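생활정보 > 살림 > 옷 정리

흰 바지와 치마, 개기 전에 펴 주세요

안녕하세요. 프라솟 옷 나눔방 소식지의 살림 칸을 쓰는 아농 노이판입니다. 한국말로 쓰는 글이라 조금 어색해도 이해해 주십시오.

9월 나눔 장터를 위해서 지금까지 옷 243벌이 들어왔습니다. 그중에 흰색과 크림색 옷이 제일 손이 많이 갑니다. 얇은 천은 한번 잘못 접으면 줄이 오래 남습니다. 그래서 저는 옷을 바로 개지 않고, 먼저 평평한 곳에 넓게 펴 놓습니다. 손바닥으로 가운데에서 바깥쪽으로 천천히 밀면 작은 주름은 많이 없어집니다.

지퍼가 있는 옷은 지퍼를 끝까지 올리고 나서 개십시오. 열린 지퍼는 옆의 천을 당기기 때문에 솔기가 비뚤어집니다. 주름을 잡아 만든 부분은 원래 접힌 선을 손가락으로 찾고, 그 선대로 겹쳐 놓으면 됩니다. 다림질은 안쪽에서 낮은 온도로 합니다. 옷장에 넣을 때에는 흰옷끼리 두고, 무거운 옷을 위에 올리지 마십시오.

저는 두 번만 접습니다. 더 작게 접으면 자리는 적게 쓰지만 다시 다려야 합니다. 다음 호에는 단추를 다시 다는 방법을 쓰겠습니다. 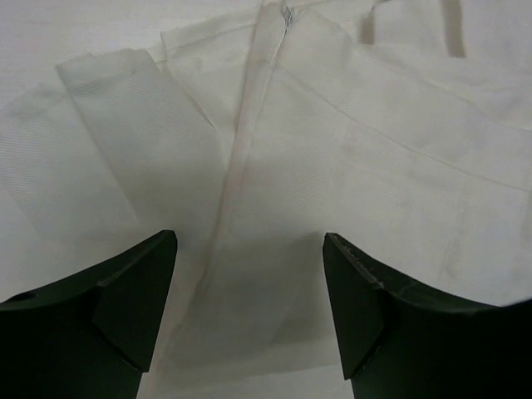

댓글 3

우사 온스리
저는 지퍼를 올리고 개도 꼭 그 옆이 울어요. 지퍼 부분만 얇은 수건을 덮고 다리니까 좀 낫더라고요.

오비디우 필립
흰옷끼리 두라는 말씀에 찬성합니다. 작년에 청바지 밑에 두었다가 파란 물이 들었습니다.

삼란 룽르앙
단추 이야기도 기다리겠습니다. 9월 장터에는 몇 시까지 옷을 가져가면 되나요?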